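Moving to loose leaf, where do I start?

teapotty_jean
I've been a teabag person my whole life, and my sister-in-law just mailed me a tin of Yeoman black loose leaf. I don't own a teapot or a strainer or anything! What should I get first?

Rarngate_Ron
Welcome! Get a deep basket infuser and skip the pot for now. Two teaspoons, water just off the boil, 4 minutes with a saucer on top. I've done it that way every morning since I moved out here and I wouldn't change a thing.

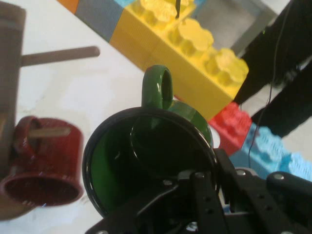

Infusers come in all sizes, so measure before you buy – my first one fell straight through. Any mug you already like will do, really. Mine's the green one with the black rim, and the only trouble with a dark inside is that you can't judge the color of the tea, so I go by the clock.

mossycup
Have to disagree with Ron on the water, sorry! I find boiling makes Yeoman bitter. I stop my kettle at 195 and it comes out much softer, and then I don't need sugar.

Rarngate_Ron
195 is for green tea, my friend. Black wants it hot.

darkum_dweller
You're both using too much leaf, if you ask me. I got a Carnen basket for 14 dollars and one spoon is plenty.

teapotty_jean
Thank you all so much – I'll try it both ways this afternoon, and I've gone to find my tape measure.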